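# Chapter 7. Learning a Two-Arm Task from Demonstration

In Chapter 6 we studied how one arm can learn to pick up an object when a person shows the motion many times. The object had a simple shape, the target was a box, and the other arm stayed still. In this chapter we ask what changes when both arms must work on the same object.

We will use one task through the whole chapter. A table tennis paddle lies on a table in front of the robot. The robot should take it, bring it into a useful position, and pass it from one gripper to the other. For a person this takes one moment and no thinking. For a learned policy it is a good test, for the paddle is thin, it lies flat, and it has only one part which is easy to hold. If the first grasp is bad, the second arm receives a bad problem.

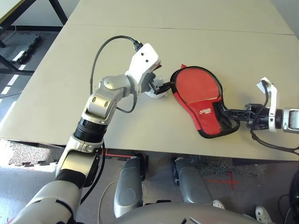

*Department of Mechatronics, Beaulieu Institute of Technology · Course reader in Robot Learning*

The position of the grippers at the paddle shows the main difficulty of the chapter. The right gripper holds the handle, and the fingers of the left one are nearly touching the rim of the blade. From this moment the two arms are no longer independent. If the left gripper closes and pulls, the right wrist will feel it. If the policy treats the arms as two separate students, each of them can do a correct motion and the result can still be wrong.

## 7.1 The Clurdale study

Most of the numbers in this chapter come from the Clurdale study, which was planned by Wahyudi Sinaga and carried out with Jaxon Sutherland in our laboratory. The question was simple to write down: does a policy learn the handover better from many similar demonstrations, or from fewer demonstrations with more different starting positions?

The operators recorded 529 demonstrations. Of these, 107 were removed before training. The usual cause was a long pause in the middle, when the operator was thinking what to do next. A pause looks harmless to us, but a policy that imitates will also learn to wait, and sometimes it does not begin again. We come back to this problem in Section 7.4.

From the remaining set, two training sets of 400 demonstrations were made. They share many of the same recordings, and the student should keep this in mind when reading the comparison. In the first set, most episodes begin with the handle turned to the right side of the robot. In the second set the starting angles are spread more evenly. Both policies were trained with the same network and the same settings, using the Skedico toolkit described in Appendix B.

Each policy was then tested from 18 starting positions. The policy from the first set was smoother when the handle was on the familiar side, and it failed often when the handle was turned away. The policy from the second set was slower everywhere, but it completed the handover from more of the positions. We do not say that variety is always better. We say only that, for this task and this number of demonstrations, it was a good trade.

## 7.2 Where to touch a flat object

A paddle on a table offers few places for a gripper with two fingers. The handle is thicker than the blade, so the fingers can go around it. The blade is wide and low, and only its edge can be used. An approach to this edge needs a height that is correct within a small margin, because a finger which is too low meets the table and a finger which is too high passes over the rubber.

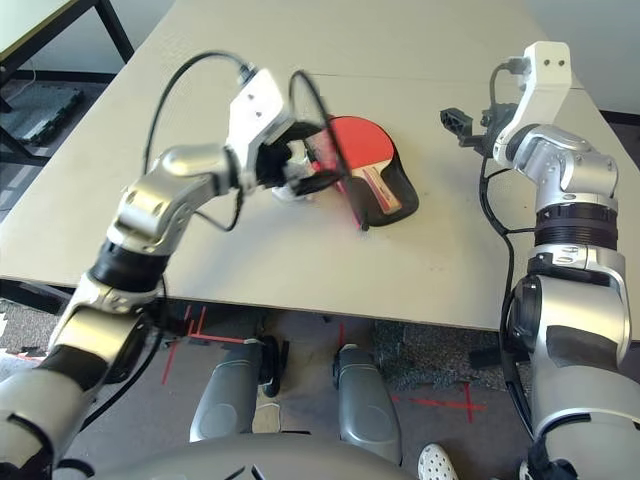

**Why not always grasp the paddle by the handle?**
In a handover, one hand must leave a free place for the other. When the receiving gripper should finish with the handle, the giving gripper has to hold the blade, so the policy needs both kinds of grasp.

The choice of contact is therefore a part of the plan for both arms, and it should be learned together with the motion. In the Muvell formulation, which we use in the next section, the action at each time step is a single vector that contains the commands for the left arm, the right arm and both grippers. The reader who is not sure about the notation of joint commands should first repeat Section 3.2.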